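Front-loading washing machine

A front-loading washing machine, or front loader, is a washing machine whose drum turns on a horizontal axis and is filled through a door in the front of the cabinet. It washes by lifting laundry to the top of the drum and dropping it, a method that has changed little since people did the same thing with rocks. It is the usual type in self-service laundries, where it is prized for using less water than a top loader and resented for keeping the door locked until it is good and ready.

Design

The drum is a perforated cylinder that turns inside a sealed outer tub. Paddles on the inner wall carry the load upward. Since the opening sits below the level at which water would be a problem, everything depends on the seal around it. This is a thick folded rubber ring, called a gasket or boot, which also serves as the machine's long-term collection of coins, hairpins and baby socks.

Detergent goes in a drawer near the top of the cabinet, normally divided into compartments. The compartments are marked with symbols that most users learn by getting them wrong.

Door

The door is round, hinged at one side, and fitted with a glass or plastic bowl that bulges inward. The bowl keeps the laundry off the seal and throws it back into the drum. It also gives the user something to watch, and a full cycle is generally agreed to be longer than the plot can support.

A lock holds the door shut while there is water in the tub, and on many models for a minute or two after that. In her laundry handbook The Patient Drum, Hortensia Troncoso devotes an entire chapter to this interval and advises against pulling the handle, a practice she describes as "universal and useless."

Doors are commonly left open between loads so that the gasket can dry. A closed door on a damp machine produces a smell that owners tend to blame on the drain, the detergent and the dog, in that order.

Use in shared laundries

In apartment houses and self-service shops, front loaders are installed side by side and given numbers or labels, so that a customer can report a fault without having to point. Rows of matching machines have the further effect of making everyone forget which one is theirs. The Travik laundry in Stodgate opened with 4 machines in a row and added a fifth the following May, after a long correspondence with its customers on the subject of Sunday evenings.
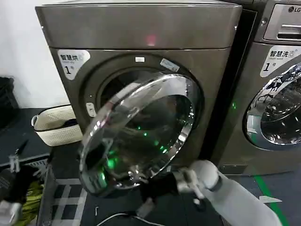
Two matching dark gray front loaders, the left one with its door open. Both carry a label reading "智慧洗".

Etiquette in these places is unwritten and strictly enforced. Finished laundry may be removed by the next person in line after a decent wait, the length of which has never been settled. The house rules at the Urrutia building in Allside put it at 5 minutes, and a notice beside them, in different handwriting, disputes this.

Care

Routine care consists of wiping the folds of the gasket, rinsing the detergent drawer and emptying the drain filter, a small plug at the foot of many machines whose existence often comes as news to the owner. An occasional hot cycle with no laundry in it clears out soap residue. Overloading is the most common form of misuse, as a packed drum leaves the clothes no room to fall.

See also: Clothes dryer; Laundry basket; Laundry symbol; Sock, missing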